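Gamville Makers Association
Minutes of the September meeting, including the visit to the Esholm workshop

Posted in: Meetings & Minutes
4 shares | 2 comments

The meeting opened at 6:30 p.m. in the upstairs room at Esholm. The chair thanked our hosts for having us and for staying late. Twelve members signed in. Apologies were received from three others. The minutes of the August meeting were accepted with one correction: the lathe class is in the side room, not the main hall.

1. Purpose of the visit

The chair said the visit was arranged in the spring, after members asked to see robot arms doing household jobs. Most of us have only seen the welding arms at the Drirmont plant. Esholm runs its arms on small everyday objects, and the task for the evening was handling plastic wine glasses on a metal rack. The project is called Matar. It has been going for 12 months.

2. Demonstration

Members went down to the workshop floor at 6:50 p.m. The hosts asked everyone to stay behind the yellow line while the arms were powered. Bags and coats were left upstairs.

The cell has two arms fixed to a rail along the front edge of the table, one at each end. The glasses hang upside down from the rack by their feet. The host explained that a glass is harder to handle than a block or a box, as there is only a thin stem to hold and the bowl can knock against its neighbors on the way in or out.

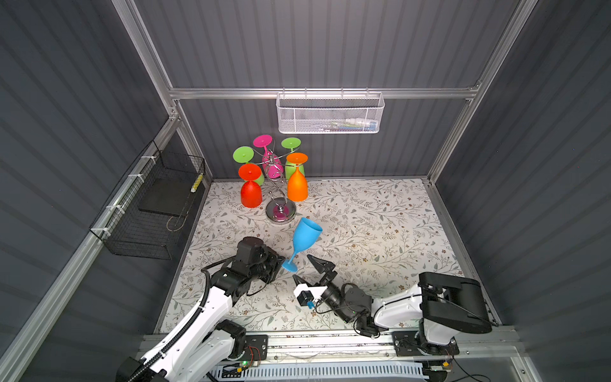

A member asked whether the arms were following a fixed program. The host said no, the movements are learned from recordings of people guiding the arms through the same job. There are 900 recordings for the glass rack so far. The host would like more of them with the rack in different spots, as most were made with it close to the back wall.

Another member asked why the glasses are all bright colors. The host said they came that way from the store, and that plastic was chosen because of the early weeks of the project. Clear glass is planned for later – it is much harder for the cameras to pick out.

There was a question about speed. The host said the arms could move a good deal faster but are held back on purpose while people are in the building. One member felt this made it hard to judge how useful the thing would be in a real kitchen. The host agreed and said speed was not the goal this year.

It was asked whether two arms are needed. The host said one arm can manage part of the job, but with two there is one on each side of the rack and neither has to reach around it. Keeping them from bumping into each other takes up a lot of the team's time.

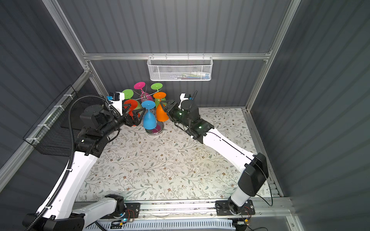
3. Questions on cost and upkeep

The host would not give a full price for the cell but said the frame is standard aluminum rail and could be built by anyone in the association with a saw and a set of hex keys. The arms are the expensive part. Joints are checked every 200 hours of running.

The member who looks after our tool library asked about the cables. The host said cables wear out before anything else and that they keep spares of each one. Cable ties are bought by the bag.

A member asked if the table covering mattered. The host said a patterned one was picked on purpose, so the system would not depend on a plain background. Other patterns will be tried over the winter.

4. Discussion upstairs

The group returned upstairs at 7:45 p.m. Coffee was provided.

Opinions were mixed. Several members thought the gripping was the most interesting part and would like to try building a simple two-finger gripper as a winter project. Others said the evening was worthwhile but a long way from anything we could do with our budget. It was agreed that a gripper on its own, without an arm, would be a sensible start.

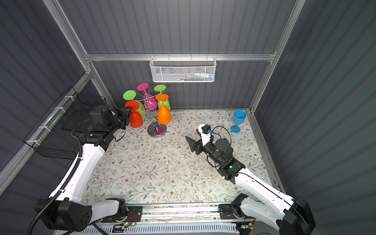 Reading time: 3 min

Action: the projects group to bring a parts list for a gripper to the October meeting, with prices.

The chair asked whether a return visit would be welcome. The host said yes, in the new year, and that families could come if children are over 12. The chair will write to confirm.

5. Other business

The drill press is back in use. The guard has been replaced and members are reminded to leave it on.

Parking at our own building is still a problem on class nights. Please use the back lot and keep the loading door clear.

The key to the paint cabinet is missing – check your pockets.

6. Next meeting

October, 6:30 p.m., at the Gamville hall as usual. Items for the agenda should reach the secretary a week ahead.

The meeting closed at 8:20 p.m.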